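**September 2018, equipment planning, breakfast table task**

Continued from the August list. I talked with Lamai Yimyam about what we must order before the next round and what can wait.

Finger sets first. The ribbed soft fingers are our biggest repeated cost. Clenditz quotes 288 for a box of 8 pairs, Trollden is cheaper per pair but the delivery is slow and last time the color was mixed. I prefer Clenditz. Lamai wants to try one box from each. We did not decide.

Second gripper body: the Grustora quote is 1321 without shipping. Saadet Kırmızıgül says we should print the body ourselves and buy only the screws and the markers. I must ask her how many printer hours this takes, because the printer is also booked by the other group.

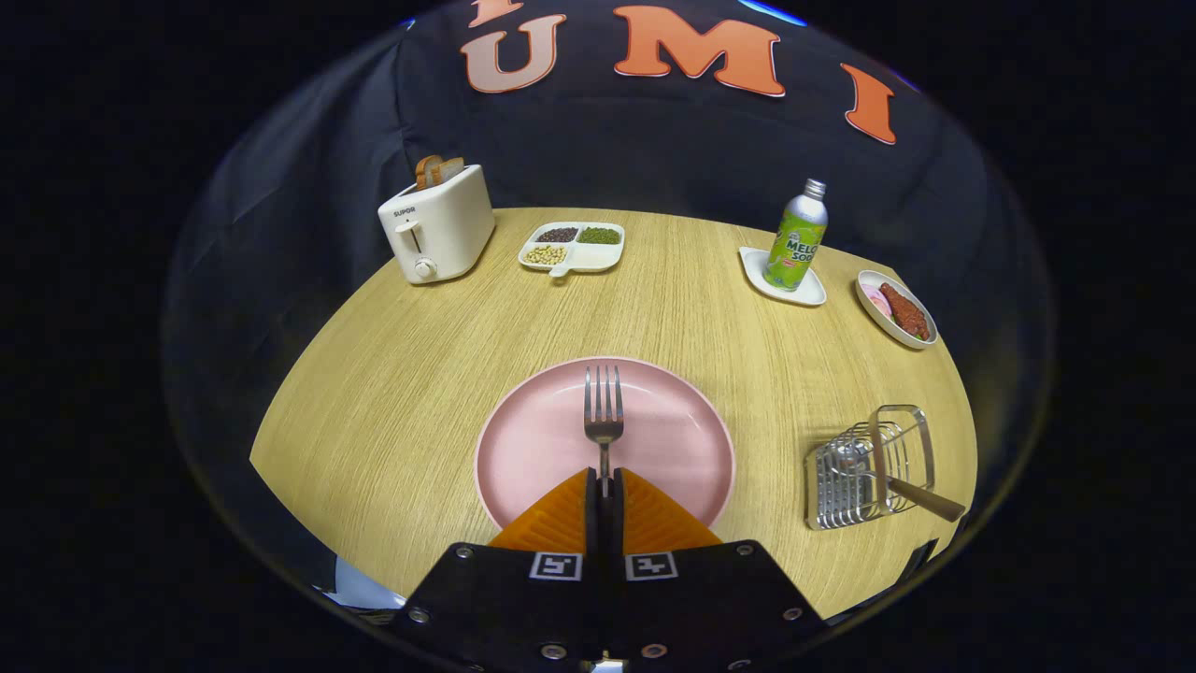 *Table setup with fork and pink plate. Toaster, divided tray, bottle and wire toast rack also on the table.*

Props are cheap compared with the hardware, but they come from many small shops and the receipts get lost. From now on I put them on one line, "tableware and food", with a limit of 2 orders per month. Wanted for this line:

- spare forks, same size as now
- one more plate with raised rim, any plain color
- dry beans for refilling the tray
- second toast rack, if Barua still has it

Not to buy now: new backdrop cloth, second table.

Total is over the August estimate, mostly from the gripper body. If Saadet's printing plan is possible, we come back under it. Shipping from Grustora is still missing, I wrote to them again.

To do: ask Trollden about mixed colors. Send the list to Lamai before ordering.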